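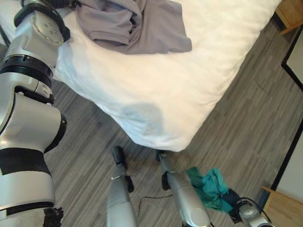
Figure 1. Bed with a plain white sheet.

Sleeping Away From Home: Bedding, Laundry and Rest in Four Residence Halls
Project report, Introduction to Social Research

1. Why we picked this topic

Our group started out wanting to study noise in the dorms. Then we ran a practice interview, and the person we talked to spent most of it on her sheets! She had brought the wrong size, they popped off the corners every night, and she had been sleeping on a half-bare mattress since August. After that everybody in the group had a bedding story of their own (mattress toppers that slide, a comforter that didn't fit in the washer) and we switched topics the same afternoon.

There is a lot of research on student sleep, and most of what we found in the library was about screens, caffeine and class schedules. We found much less about the bed itself, which seemed strange to us given that it's the thing you're lying on. Our main question was: do students who feel good about their bed also say they sleep better? Our second question was how often people wash their sheets and what gets in the way.

2. How we did it

We wrote a survey with 16 questions and sent it to residents of Broria Hall, Grestent Hall, Amadi House and Kondik Hall. We got 159 completed surveys, way more than we expected. Putting the flyers up inside the laundry rooms worked really well, since people are stuck there waiting anyway.

At the end of the survey we asked who would be willing to keep a sleep diary for two weeks in October, and 53 people finished one. The diary had a line for each morning: time to bed, time up, how rested you feel from 1 to 5, and a box for anything you wanted to add. We didn't ask people to change anything in their rooms. The comment box turned out to be our favorite part of the whole project and we wish we had made it bigger.

3. What we found

Comfort and rest did go together. Diary keepers who had rated their bed as comfortable on the survey tended to give themselves higher rested scores in the mornings. We can't say the bed caused this. Someone who is sleeping badly for another reason might blame the mattress, and someone in a good mood might rate everything higher.

Size was the biggest complaint by far. All four halls have extra-long twin mattresses, and regular twin sheets are a few inches too short for them. The housing website does say this, on the third page of the move-in guide, below the parking map. Several people wrote that they bought a regular set first and then had to buy another one. One comment just said "the corner. THE CORNER."

On fabric, people had strong opinions and they didn't agree. Cotton fans talked about how cool it feels. Jersey fans talked about how it feels like a T-shirt and doesn't need any smoothing out. Kondik residents complained about being too hot at night more than anyone else, and a few had switched to a single sheet with no blanket at all, even in October. Kondik is the oldest of the halls and the radiators can't be adjusted from the rooms, so this made sense to us.

Laundry was where the halls really split. In Amadi House the washers are on every floor, and people there reported washing their sheets more often than in the other three. In Grestent the machines are all in the basement across the courtyard. "I am not carrying a comforter through the rain" was one answer, and we heard versions of it again and again. Cost came up too, but less than distance, and that surprised us.

The diaries had a fun detail we weren't looking for. People often wrote "clean sheets" in the comment box, with no prompting, and it was nearly always next to a 4 or a 5. We'd love to see somebody test that properly!

4. Problems with our study

Putting flyers in laundry rooms got us a lot of answers, but it probably also got us the people who do laundry. Anyone who hasn't washed a sheet all semester had less chance of seeing the flyer. Our sheet-washing results are likely too rosy for that reason. The diaries also overlapped with midterms, so the rested scores in the second week dipped for pretty much everyone, good bed or not.

We also forgot to ask whether people had a top or bottom bunk. Two comments in Broria were about trying to change a fitted sheet on a top bunk while kneeling on it, and we would have liked to follow that up.

5. Suggestions for housing

Put the mattress size on the first page of the move-in guide, in large type. Keep a few spare extra-long sets at each front desk to lend out during the first week. For Grestent, we suggest a cart that residents can sign out, with a cover for rainy days.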